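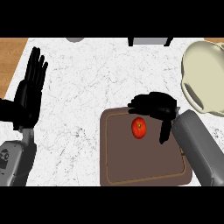 여름이 오면 저는 꼭 한 번 브란몬트에 갑니다. 기차에서 내려 언덕길을 한참 걸어야 닿는 작은 산골 마을인데, 채석장이 문을 연 것이 1857년이라고 하니 마을보다 돌이 더 유명해진 지도 꽤 오래되었지요. 이곳 사람들은 돌을 두고 '나이'보다 '결'을 먼저 묻습니다. 거의 새하얀 바탕에 가느다란 잿빛 줄이 흐르는 대리석 조리대를 보면, 저는 어느새 그 줄이 어디서 촘촘해지고 어디서 성기어지는지부터 눈으로 따라가게 됩니다. 브란몬트에서 든 버릇인데, 덕분에 남의 집 부엌에 초대받으면 음식보다 상판을 먼저 들여다보는 조금 무례한 손님이 되고 말았습니다.

마을 한가운데에는 갤브레이스라는 석공방이 있습니다. 문을 열면 돌가루 냄새와 커피 냄새가 반반씩 섞여 나오고, 안쪽 벽에는 손바닥만 한 돌 견본이 200개나 걸려 있습니다. 처음 갔을 때는 다 비슷비슷한 흰 돌로만 보였는데, 반나절쯤 앉아 있으니 우윳빛과 눈빛이 다르고, 푸른 기가 도는 흰색과 노란 기가 도는 흰색이 다르다는 것을 조금은 알겠더군요. 공방에서는 견본을 꼭 창가로 들고 나가 아침에 한 번, 해 질 무렵에 한 번 보라고 권합니다. 성미 급한 손님은 그냥 고르고 돌아가지만, 저는 시키는 대로 하느라 하룻밤을 더 묵었습니다. (사실은 여관의 감자수프가 맛있어서이기도 했습니다!)

대리석은 까다로운 돌입니다. 레몬즙 한 방울, 식초 한 숟갈에도 표면이 흐려지고, 붉은 포도주를 엎지르면 한동안 마음이 쓰이지요. 그래서 부엌에는 다른 돌을 쓰라는 말을 흔히 듣습니다. 저도 친구에게는 그렇게 말합니다. 그런데 정작 제 부엌에는 6년째 대리석이 놓여 있습니다. 여름에 반죽을 밀 때 손바닥으로 올라오는 서늘함을 한번 알고 나니 다른 것으로 바꿀 마음이 나지 않았습니다. 버터가 잔뜩 든 반죽이라면 더욱 그렇고요.

손질은 생각보다 단출합니다. 쓰고 나면 미지근한 물에 중성 세제를 조금 풀어 닦고, 마른 천으로 한 번 더 훔쳐 줍니다. 침투성 코팅제는 한 해에 두 번 바릅니다. 저는 9월에 햇고추를 널고 나서 한 번, 겨울이 끝날 때 한 번, 그렇게 정해 두었습니다. 신 과일을 썰 때는 꼭 도마를 깔고요. 그래도 자국은 남습니다. 제 조리대에는 매실청 병을 올려 두었던 동그란 자리가 아직 희미하게 있습니다.

브란몬트에서 고개를 하나 넘으면 레르놀몬트가 나옵니다. 그쪽은 돌보다 나무로 이름난 마을이라, 밝은 빛깔의 나무 식탁 옆에 대리석 상판을 나란히 붙여 쓰는 집이 많습니다. 차가운 돌과 따뜻한 나무를 오가며 일하는 부엌인 셈인데, 묵었던 집 주인은 빵은 나무 쪽에서, 과자는 돌 쪽에서 만든다고 했습니다. 올해는 그 집 식탁에 앉아 살구 타르트를 두 조각이나 얻어먹고, 고개를 되넘어 오는 막차를 아슬아슬하게 탔습니다.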